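Home | News | Events | Classes | Contact

We use cookies to keep this site working. Accept | Settings

Flusen Workshop Reopens With a Full House of Home Textiles

April 20, 2023

The Flusen workshop on Cotia Street is open again, and what a first week it has been! Almost 2,000 people have signed up for the free spring program on looking after the things we have at home, from bath mats and drawer liners to curtains, and the big room has hardly had a quiet hour.

"I came for one class and I've put my name down for 3 more," said Stella Barasa, who takes the bus in from Swai. She was especially taken with the session on grippy, bumpy mats, the kind that collect crumbs and soap in every little gap (she has four of them and had never cleaned one properly).
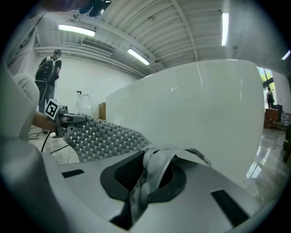

How often should a textured mat be washed? Once every week or two is plenty for most homes, with a shake outdoors in between and a soft brush for the gaps.

Program lead Peninah Laizer is already planning for November, when a mending course joins the schedule. She would love to see the lending shelf grow too. It holds 241 items right now, among them brushes, steamers and a wonderful old wringer that Gitau Athumani brought back to life over the winter.

Classes run Tuesday through Saturday and there are still places in the evening groups. Sign up at the front desk or call extension 621 and ask for Liudmyla.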